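Small pots, proper lids: Vulent's new cookware loan scheme opens in February

15 January 2024

I'm Lieven Schouten, I run Vulent, and I'm writing this one myself because our usual press person is on leave and because I'm far too excited about saucepans to hand it over.

From February, anyone living in Zeleke will be able to borrow a small cooking pot from us, with its own lid, and keep it for up to 40 days. That's the whole scheme! It costs £2 to join, you get your pot in a paper bag, and when you've finished with it you bring it back clean (please, clean) to our counter at the Hemard building.

We already lend out the big stuff. Stockpots, roasting tins, the enormous paella pan that everybody wants in the same week. Last year we made 987 loans and I was very pleased with that until I sat down and read the notes people had left in the returns book. Page after page of them were asking for something small. A pan for one egg. A pan for a bedsit with one ring. A pan for warming up soup for a dad who's just come out of hospital and won't eat more than a ladleful.

So we've been choosing one, and I've been a terrible bore about it at home.

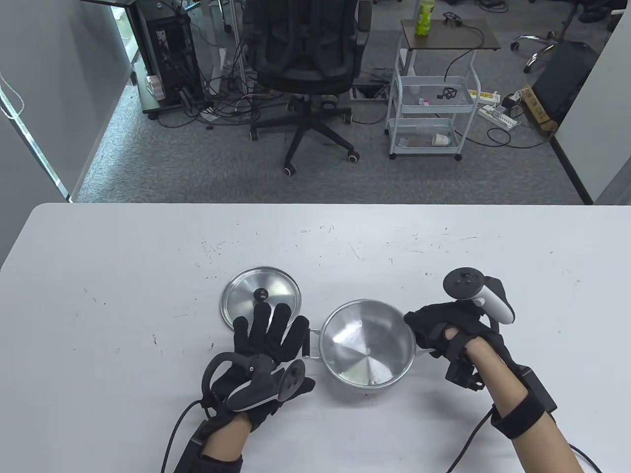

My own fussiness is mostly to do with lids. I grew up with a cupboard full of lids that belonged to nothing, and I've carried that grudge into middle age. Every pot in the scheme goes out with its own lid and comes back with its own lid, and the two are written down as one item in the book. If the lid goes missing, ring us and own up, we won't shout. We've put a box of spares aside.

The second thing I care about is handles. I wanted one on each side and no long handle sticking out, as a good many of our members cook on a narrow worktop with children or a cat going past. Two short handles also mean the pot sits happily on a shelf, and shelf space is what we're shortest of. Rarka, who are supplying the pots, sent us a long-handled one as well, and it's a lovely pan, but I couldn't get the store cupboard door shut on it.
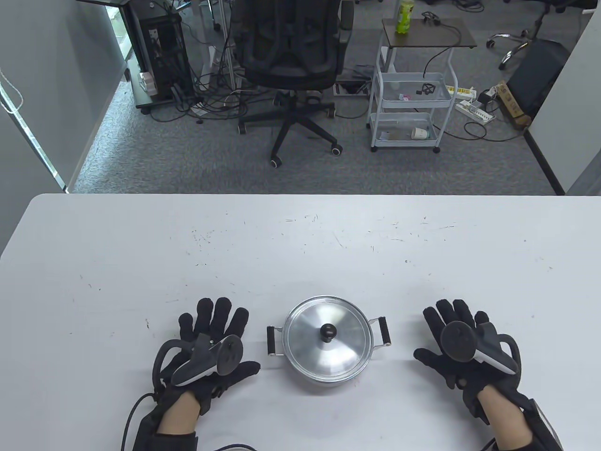 A knob on top was the other must. You'd be surprised how heated the talk got over knobs versus loops! I like a knob. You can get hold of it with a folded tea towel and you know where you are.

Joining is easy. Come to the counter with something that has your address on it, pay your £2, and we'll give you a card. If you're already a member of the big pan library there's nothing extra to pay, just ask for a small pot next time you're in. We have 686 members at the moment and I'd love a few more, especially people who cook for one and think this sort of thing isn't meant for them.

Each pot goes out with a little sheet of recipes sent in by members. There's a very good lentil one and a rice pudding that I've made far too often this winter. If you've got a small-pot recipe of your own, drop it in at the counter and we'll try to fit it on the next sheet.

Press enquiries: ask for Lieven Schouten at Vulent, Hemard building, Zeleke. I'm happy to talk about lids for as long as you like.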